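[zistgate-kitchen] Re: Open shelf, floor rack and the decanting question

From: Keith Stubbs
To: zistgate-kitchen
Date: Jul 18, 2023

Heather Lowther wrote:

> I went in to make coffee and spent longer than I meant to looking for
> the sugar. Could we settle what lives on the wooden shelf and what
> doesn't? At the moment it is a mixture of boxes, bags and bottles, and
> whatever is in front hides whatever is behind.
>
> Specifically:
>
> (a) Are we decanting dry goods into the clear containers or not? Some
> of us do and some of us put the bag straight on the shelf.
>
> (b) Is the wooden rack on the floor staying? I have no objection to it
> but I'd like to know what it is for.
>
> (c) Is there any reason the coffee maker has to be where it is? The
> jug is awkward to fill at the tap and carry round.
>
> (d) Angus mentioned buying a set of matching Korkel tubs. Before
> anyone spends money I would like to know that they fit.
>
> I'm away from Thursday so I won't be able to help move anything, but I
> would like it written down somewhere.
>
> Heather

Answers below, in a slightly different order. I measured on Saturday morning with a steel tape. All dimensions are in millimetres. Anything marked as proposed stands unless there is an objection on this list.

1. Decanting and containers (your a and d)

Proposed: decant anything that pours, and leave everything else in the packet it came in. Rice, lentils, oats, sugar and salt pour. Tea bags, stock cubes and dried noodles do not, and take up more room in a tub than in their own box.

The reason for having a rule at all is the bags. An opened bag slumps after a few days and then needs more depth than it did when full, and clips make it worse by adding a stiff edge at the top which catches on the neighbouring item. A lidded container keeps the same footprint until it is empty, so a place can be given to it and kept.

On type: I would stay with clear walls. The tall one with the pink lid does the job well enough, as the level can be read from the side without opening it, and a coloured lid is easy to find at the back of a row. The lid is a rounded rectangle with a raised border, so a gummed label on top should go inside the border, where fingers do not rub it off. Put a second label low on the side. A label at mid-height covers exactly the part you want to look through.

Angus's Korkel tubs are 94 square at the lid in the size he was looking at. They would fit the shelf in a single row with no trouble. Two deep they fit on paper with 17 to spare at the front, which in practice is too little: nobody places a tub hard against the wall every time. I would buy them for one row only or leave them alone. The taller size has the same base and I would avoid it, as it has to be tipped a long way to get a scoop to the bottom.

Please don't mix lids between makes. They look interchangeable and will sit on, but a lid that sits on is not sealed. Magdolna lost a kilo of flour to moths in July last year in the Cerkville kitchen for this reason, and the whole cupboard had to be emptied and washed down. If a lid has gone missing, put the base in the drawer under the kettle until it turns up.

Washing: lukewarm water, ordinary detergent, lid and base separately, left upside down overnight. Refill the next day. Refilling a container that is still damp in the corners gives a hard crust at the bottom which then has to be chipped out with a knife, and the scratches hold colour afterwards.

When topping up, old contents go out first and back in last. I realise this is tedious. The alternative is a layer at the bottom of unknown age.

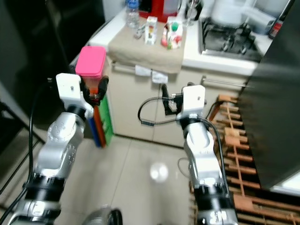 2. Floor level (your b)

The wooden rack stays for the present. It is a plain slatted grid and was bought second-hand by Saskia for her previous flat. It has no assigned use here, which I accept is the problem. Proposed use: unopened bottles and rolled cloths, nothing else. Open food should not be kept at floor level, in the rack or out of it, whatever it is packed in.

The flat coloured panels, the blue, the orange-brown and the green one, need a proper home. Standing them upright against the cabinet is acceptable as a temporary measure and is better than laying them flat, where they get walked on. The difficulty is the floor. The tiles are glossy and anything leaned against a smooth front will creep outwards at the foot, particularly after mopping. Three options:

Option A. A strip of ribbed rubber matting on the tiles, as wide as the group of panels. Cheap, can be lifted for cleaning, looks untidy.

Option B. A shallow timber channel fixed to the plinth. Tidy, but it means drilling the plinth, and I have not checked what is behind it.

Option C. A vertical divider inside the end cabinet, using the Żak brackets left over from the hall cupboard. This is the best result and the most work. It needs one afternoon and a sheet of ply.

My preference is A now and C when somebody has an afternoon. I would not do B.

Whichever it is, keep the rack and the panels clear of the cabinet handles. The handle is a horizontal bar across the upper part of the front, so it gets pulled from directly above whatever has been put down on the floor, and a front that is meant to open fully will be stopped part-way by anything left there. Forcing it is how the runner was bent in the other kitchen. If a front stops, look down before pulling again.

3. The shelf

Measured overall length of wall available is 2075. Usable length, allowing for the pipe boxing at one end, is 2000. This covers the wooden shelf and the white worktop together, and they should be planned as one run even though they are used differently.

Proposed order, working along from the left: lidded dry goods, then drinks, then cartons and bags, then glass bottles, then the coffee maker and the hot items on the worktop. It is close to what has grown up by itself, so the amount of moving is small. Mainly it is a matter of bringing things forward into one line.
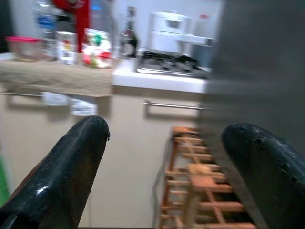 The single line matters more than the order. Heather's complaint about things hiding behind other things is a depth problem, and it returns as soon as there is a second row, however well the first row is arranged. Where two things must share a position, the tall one goes behind and the short one in front, and both should be the same sort of thing. A short tub in front of a tall tub is fine. A carton in front of a bottle of vinegar means somebody buys a second bottle of vinegar.

Cartons: turn them narrow side to the front. You lose the large print but gain a good deal of length, and the narrow side normally has the name on it as well. Once a carton has been opened and the contents need to be kept cold, it belongs in the fridge and its place on the shelf stays vacant until there is an unopened one to put there. Please resist filling the gap.

Bags: upright, folded down from the top, with the fold to the back. If a bag will not stand by itself it goes in a tub or in the cupboard.

Glass: keep dark bottles away from the front edge, and wipe the base before putting them back. Oil on the base leaves a ring on bare wood which does not wash out. I have tried bicarbonate paste and fine abrasive paper on a similar ring at home. The paper worked, and left a pale patch more noticeable than the ring.

The front face of the shelf is rough and should not be wiped with a wet cloth, which leaves lint. A dry nail brush is better. The top can be wiped in the normal way along the grain.

On labels, there are two white paper ones below the shelf already. I have not altered them. If we adopt the order above I will print new ones in a larger size, and would ask that we agree the wording first. Last time we had "Pulses" and "Beans" at opposite ends and both were full.

4. Coffee maker (your c)

There is no fixed reason for its position except the socket. The lead is short and I do not want an extension on the worktop near the sink. It could go closer to the tap only if the kettle moved the other way, and the kettle is used far more often, so the total amount of carrying would go up.

What can be improved is the space in front of it. The metal grate should not be kept there. It scrapes the worktop when pushed aside, and it has to be pushed aside each time the machine is filled. Proposed: grate goes in the cupboard below the hob, on edge, with a folded tea towel either side.

Descaling is overdue by my reckoning. I will do it this week with citric acid and leave a note on the lid. Please do not use the machine while the note is there. Two rinses are needed afterwards and I would like to be the one to do both.

5. Who and when

I can do the shelf on Thursday evening, starting with everything off and on to the table. Magdolna has said she will do the decanting, provided the tubs are washed by the night before. Saskia, could you confirm you are happy for the rack to be used as in section 2, and whether you want it back at any stage? Angus, please hold off ordering until we have tried the single row with what we already have.

Objections to the list and not by note on the fridge, please. I threw one away by mistake last time.

Keith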